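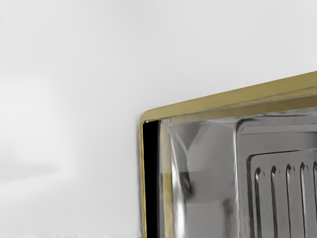 Venkatesh Raju

Pandum Mailstrecke – Newsletter-Automation für kleine Onlineshops

Pandum verschickt Mails nach dem Verhalten der Empfänger: Begrüßung, abgebrochener Warenkorb, Nachfassen nach dem Kauf. Jede Strecke besteht aus bis zu 34 Schritten und lässt sich jederzeit anhalten.

Im Lieferumfang sind 68 Textvorlagen auf Deutsch, dazu Formulare für die Anmeldung mit Double-Opt-in. Die Vorlagen wurden im April überarbeitet.

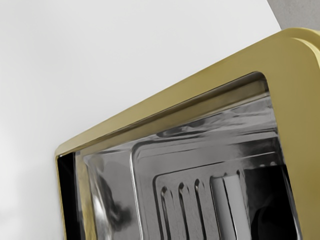 Betreffzeilen können in zwei Varianten getestet werden – die bessere geht nach vier Stunden automatisch an den Rest der Liste. Eine Schnittstelle zum Shopsystem Molefe ist enthalten, die Anbindung an Endholm kostet extra.

Preis: 219 Euro pro Jahr, bis 300 Kontakte kostenlos
Anbieter: Hasville
Stand: 2023-09-06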